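第4章　箱から考える　容器と道具の置き場所

この章で学ぶこと
・容器の形が、中に入れる物と入れる人の動きをどう決めているか
・底面、壁、口の広さを測り、使える容積を見積もる方法
・箱の傷や汚れを手がかりに、使われ方を推測する方法
・箱の「まわり」に物が集まるしくみ

4.1　箱はおもしろい

前の章では棚を扱いました。棚は壁ぎわに立っていて、物の住所を決める家具です。この章ではいよいよ箱に入ります。箱なんて、と思った人にこそ読んでほしい章です。筆者は整理と収納の授業を受け持って長いのですが、毎年いちばん教室がにぎやかになるのは、棚でも引き出しでもなく、ふたのない大きな箱を机に置いた瞬間です。手を入れたくなる、何か放り込みたくなる、のぞきこみたくなる。人をそういう気持ちにさせる道具は、そう多くありません！

身のまわりを見わたしてみましょう。食器の水切りかご、洗濯物を運ぶかご、学校の落とし物入れ、工作室の部品箱、八百屋の店先の浅い箱。どれも「底があって、壁があって、上が開いている」という点では同じです。ところが、深さが指一本ぶん違うだけで使い勝手はがらりと変わります。浅ければ中がひと目で見わたせますが、積むとすぐこぼれる。深ければたくさん入りますが、下の物は上の物をどけるまで出てきません。収納の設計は、この二つの引っぱり合いの中で、ちょうどよいところを探す仕事だといえます。

4.2　口・壁・底

箱を観察するときは、口、壁、底の順に見ていきます。

まず口です。口の広さは、手や道具がどの向きから入れるかを決めます。広い口の箱なら、右からでも左からでも、上からでも手が届きます。口が狭いと入り方が限られ、中で手首を回すこともむずかしくなります。台所の保存びんの底に残った梅干しを思い出してください。あの取りにくさは、ほとんど口のせいです。

次は壁です。壁がまっすぐ立っている箱は、同じ置き場所の広さでたくさん入ります。いっぽう、壁が斜めになった箱は容積では少し損をしますが、すみに寄った物を壁に沿わせてすくい上げやすく、中に影もできにくくなります。空のときに重ねられる形も多く、しまう場所をとりません。容積だけで箱を選ぶと、この良さを見落とします。

最後に底です。底は箱の中でいちばん働く面で、いちばん傷みます。物が落ち、こすれ、引きずられるからです。底の傷は箱の日記のようなもので、どこに傷が多いかを見れば、どのあたりがよく使われるのかを推測できます。ただし推測はあくまで推測です。中央に傷が集まっているからといって、中央だけに物を置いていたとは言い切れません。箱ごと動かしたときについた傷かもしれませんし、掃除の道具の跡かもしれません。「こう見える」と「こうだったと思う」を、ノートでは必ず分けて書きましょう。

4.3　容積を測る

口と底の大きさが違う箱では、縦×横×深さの計算は使えません。この教科書では、口の面積と底の面積の平均をとり、それに深さを掛ける簡単な方法を使います。正確な値とは少しずれますが、箱を選ぶには十分です。

練習用に、深さが10センチの箱を考えます。口の面積が148平方センチ、底の面積が101平方センチなら、平均は124.5平方センチ、容積は1,245立方センチになります。電卓があればすぐに出ますね。

もっとも、計算した容積をそのまま物で満たせるわけではありません。形のふぞろいな物を入れれば、必ずすき間ができます。この章の実習では、計算値の60パーセントを「使える容積」とみなします。先の箱なら747立方センチです。残りのすき間は、手を差し込み、物をつまみ、持ち上げるための空間になります。ぎっしり詰めた箱から一つだけ取り出そうとして、となりの物までついてきた経験はありませんか。あのとき足りなかったのが、この空間です。

4.4　ウルブリッジの工作室から

地域の共同工作室ウルブリッジ（Ullbridge）では、指導員のオリガ・スカーラ（Oľga Skála）さんが中心となって、道具と部品の置き場所を一年かけて見直しました。始まりは九月の棚卸しです。数えてみると、ねじや金具の類まで含めて2,986点ありました。ほとんどの人が、その半分もないと思っていたそうです。

スカーラさんたちが最初にしたのは、新しい箱を買うことではなく、今ある箱を全部机の上に出して眺めることでした。すると、同じ大きさの箱なのに、底がすり減っているものと、きれいなままのものがある。すり減った箱は作業机のそばに、きれいな箱は棚の高い段にありました。そこで、よく使う箱ほど口の広いものに替え、机から一歩で届く所に移したのです。

「箱の中より、箱のまわりを見てください」とスカーラさんは言います。作業の途中、人はつい手近なところに道具を置きます。机のすみ、いすの座面、そして箱のふちや角。片づけの時間にそこを見てまわると、どの道具に決まった居場所がないのかが、ひと目でわかるのだそうです。筆者はこの話が大好きで、聞いたその日に自宅の台所で試しました。かごのわきから、はさみと計量スプーンと輪ゴムが出てきました。

工作室では、見つかった道具をすぐに元へ戻さず、まず場所を紙に書きとめます。同じ場所に同じ道具が何度も現れたら、そこを正式な居場所にできないか話し合います。壁に掛ける、浅い受け皿を置く、作業机の端に差し込み口をつくる。方法はいろいろあり、やってみて合わなければ戻します。

4.5　観察ノートの書き方

ノートは見開きで使います。左のページには見えたことだけを書きます。箱の色、壁の向き、底のようす、箱のふちや角にある物、となりの面に置かれた物。右のページには、そこから考えたことを書きます。左に「底に傷がある」とあれば、右には「重い物を入れるのかもしれない」「硬い物がこすれたのだろうか」と、いくつ並べてもかまいません。いくつも出てくるほうが、むしろよい観察です。

見る位置も変えてみてください。正面から見ると手前の壁が邪魔をしますが、高い位置から見下ろすと底がよく見えます。光の当たり方にも注意が必要です。明るく光っている面は、傷や汚れが見えにくくなったり、逆に目立ったりします。窓ぎわの箱なら、朝と夕方の二回見るだけで印象が変わります。

考えてみよう
1　自宅か学校で、ふたのない箱を一つ選び、口、壁、底の順に左のページへ書きとめなさい。
2　その箱のふちや角、すぐとなりに置かれた物を調べ、決まった居場所があるかどうかを家族や友人に聞きなさい。
3　図4-1の箱について、底のようすと角にある道具に注目し、見えたことと考えたことを分けて書きなさい。 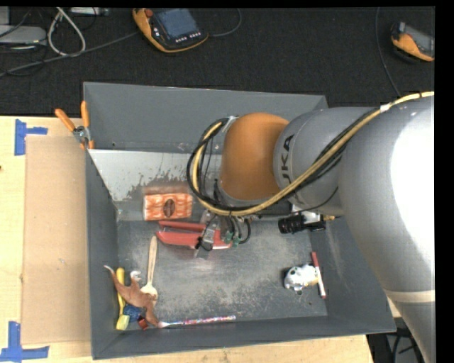
図4-1　机に置かれた灰色の大型の箱。底にこすれた跡があり、左奥の角に柄がオレンジ色のペンチがある。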